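The Liso is a mesh summer riding jacket, and I have worn it on the commute since the end of June. It replaced a Kanaujia textile shell that was fine below 70 degrees and miserable above it. The chest panels flow well. At 87 degrees in traffic I was warm — not soaked.
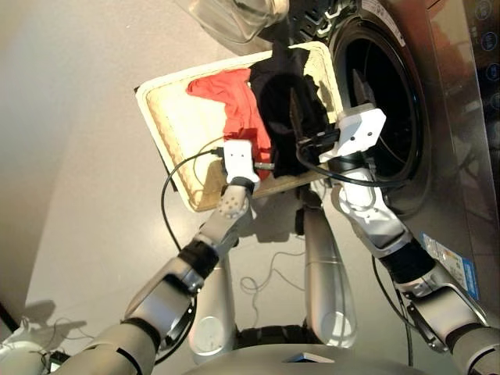
Natow wrote in to say the sleeves ride up on a bike with low bars. On mine they stay put, but I wear a long-cuff glove.

## Fit

Sized to the chart, it is snug with the liner in. The elbow armor sits 3 inches too low for me until the bicep strap is closed fully.

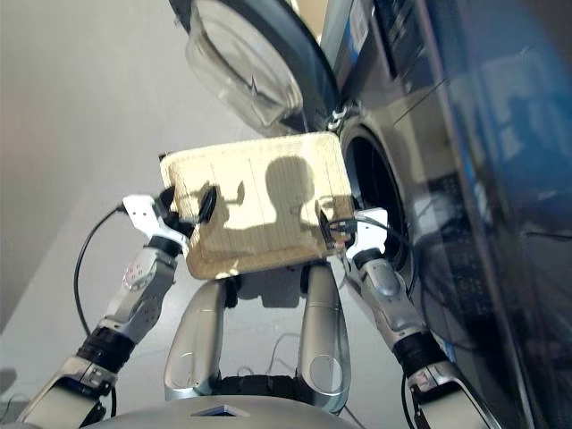 ## Liner

The windproof liner zips in along the front and snaps at each cuff. It packs small. On a Sunday ride at 53 degrees it was enough with a thin sweater. 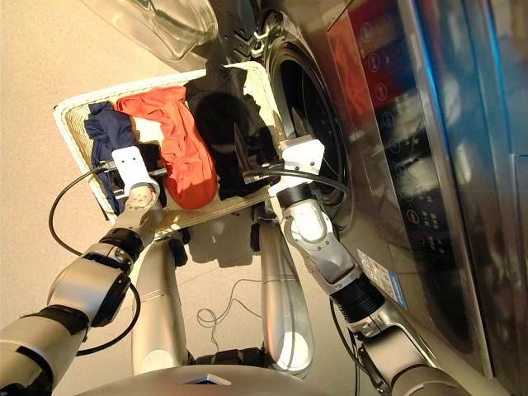
*Wash day, September.*

Cold water, gentle cycle, armor out, zippers closed. Hang to dry.

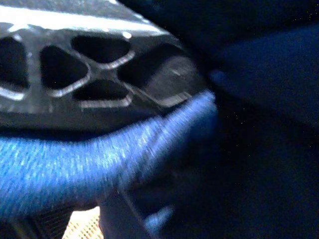
Posted by Nisel

Two complaints remain. The main zipper pull is too short for gloves, and the left pocket lets in rain at the seam.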